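Grisville Early Learning Centre - Room Diary
Filed under: Daily Diary, Construction and Maths, Preschool Room

Tuesday

The morning began with a revised floor plan. The block area has been moved from the corridor side of the preschool room to the long wall beneath the windows, in line with the recommendations made at the last room review. The former position placed builders directly in the path of children going to the bathroom, and structures were being knocked over several times a session. The book corner has taken the vacated space, and the rug has been turned to suit.

Outdoor play was held first, as rain was forecast from mid-morning. The sandpit cover was removed at opening and replaced before morning tea. Families are reminded that gumboots should be labelled inside the heel and left on the lower rack.

The block inventory was completed during the quiet period. The main Brorkik set is recorded in the equipment register at 800 pieces. The present total is 666. Of the shortfall, 41 pieces were found in other places: the home corner oven, the dress-up trunk and behind the piano. These have been washed and are included in the total. A further 22 were withdrawn for splintered or chewed edges and have been entered in the disposal record. The remainder cannot be accounted for, and families are asked to check bags, pram baskets and coat pockets at home. Pieces may be returned to the basket at the sign-in desk at any time.

The inventory also confirmed that the sorting trays are in poor order. Two have lost their dividers and will not be repaired. An order for replacements has been placed with Nokora, with delivery expected in December. The Urban shelving was wiped down and the lower labels renewed. The upper labels will be done when the laminator has been serviced.

Following rest time, the small-group activity was colour matching, offered at the construction area. The purpose of the activity is to have children attend to one property of an object and set the others aside. A cube and a wedge do not look alike, and many children in this age group will sort by shape before they sort by colour. Educators were asked to say little, to name the colour once and to wait. A plain maple-coloured board was used in place of a tray, as the paler surface allows the colours to be seen clearly and gives the group an agreed place to work.

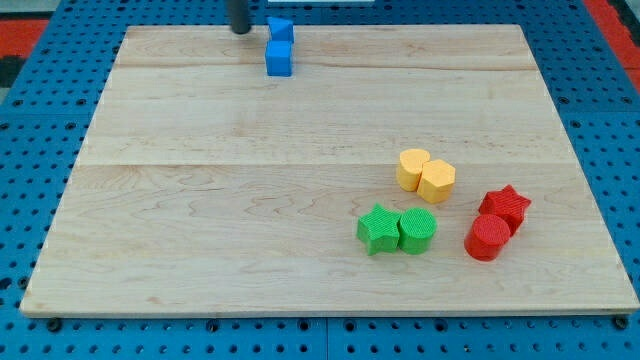

Blocks paired by colour on the sorting board, with the two blue blocks placed well away from the rest.

Several children stayed with the task longer than had been planned for. One matter was debated at length, namely whether a pair must touch in order to be a pair. No ruling was given - the question will be put to the whole group at tomorrow's meeting time. An extension using three shades of a single colour is proposed for next week, subject to suitable pieces being located.

Afternoon tea was rice crackers, cheese and pear. The alternative for children on dairy-free plans was hummus.

Packing away took longer than usual owing to the new layout. The picture labels on the shelves will assist once the children are used to the change, and the warning bell will be rung five minutes earlier for the rest of the week. The doors were locked at six o'clock.

Still to do: second coat on the easel, refill paper towel in the bathroom, return the borrowed abacus to the toddler room.

Shared 3 times | 4 comments

Comments

Found two wedges and a half arch in the bottom of our pram. They will be in the basket in the morning, with apologies.

We had the "do they have to touch" discussion all through dinner. Her position is that socks do not touch in the drawer and are still a pair.

Is the new block area open at drop-off, or only after group time? Mine was keen to start straight away.

Reply from the Centre: Thank you for your question. The area is open from drop-off until the morning meeting, and again after rest.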